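Records Access Workshop, Vumorgate
Notebook entry, 8 December 2021

Subject: second coding of the Staltero request files

Work resumed on the set of 395 public records requests received from the Staltero district offices. The first coding was closed last month and has been locked in Sial. The present entry covers the reliability check and the changes to the codebook that follow from it. Colleagues who joined after the first coding should read the codebook before using any of the tables.

The question remains as stated in the project plan: when a resident asks a district office for a document to which the law gives a right of access, does the office reply within the legal period, and does a refusal name the legal ground on which it rests. The merits of each refusal are outside the scope of this stage.

Procedure. A sample of 100 files was drawn from the full set and coded again by a second reader who had not seen the first codes. Both readers worked from the scanned letters only. Cover notes added by the district offices were removed beforehand, as several of them state whether the office considers itself to have been on time. 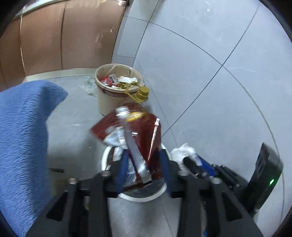
Dark red package over the white-rimmed container.

Result. The two readers agreed on the outcome code in 97 of the files. The remaining three were discussed this afternoon and are recorded below for future reference.

First file: the office wrote to say that the request had been passed to another department. One reader coded this as a reply, the other as no reply. The codebook was silent. It has been decided that a transfer letter counts as a reply only if it names the receiving department and gives a date of transfer. This letter did neither. Final code: no reply.

Second file: the office released a list of contracts with all the amounts blacked out and called this full access. Final code: partial access. Both readers accept that the description used by the office cannot govern the code. The sentence to this effect on the second page of the codebook should be moved to the front, where it is more likely to be read.

Third file: the refusal cites "the relevant rules on confidentiality" without an article number. One reader had accepted this as a stated ground. After discussion it is coded as a refusal without ground. A resident who receives such a letter has no means of knowing what to appeal against, and the appeal form itself asks for the article.

The transfer rule must now be applied to the entire set. A search in Sial for "passed to" and "forwarded to" will find most of the letters concerned, though the older ones were scanned poorly and will need to be read by eye. The earlier table of outcomes should not be circulated until this is finished. Any copy already sent out is to be marked as withdrawn.
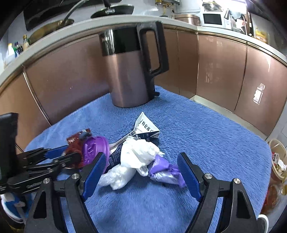 Crumpled wrappings and a round purple lid on the blue towel.

Time limits. The legal period runs from the day of receipt, but many of the letters carry only the date on which they were written. The receipt stamp has been used wherever it can be read. Where it cannot, the file has been coded "period unknown" and left out of the timeliness figures. There is a risk in this choice: if the offices that stamp their mail carelessly are also slow to answer it, the published result will look better than the true one. The limitation is to be stated in the main text of the report and not in a note.

Comparison with Mekik. The Mekik files were coded under the previous codebook, which had no separate code for partial access. The two districts cannot be set side by side until the Mekik refusals have been read again. A request from the drafting group for an early comparison was declined for this reason.

Privacy. Two letters in the sample still showed the home address of the person making the request. Both scans have been replaced and the old versions deleted from the shared folder. Readers are reminded to check the second page of each scan, where the return address is often repeated.

Outstanding:
Apply the transfer rule to the full set and rerun the outcome table.
Revise the codebook and give it a new version number.
Ask the Staltero registry whether its incoming mail log may be consulted for the missing receipt dates.
Begin the second reading of the Mekik refusals in January.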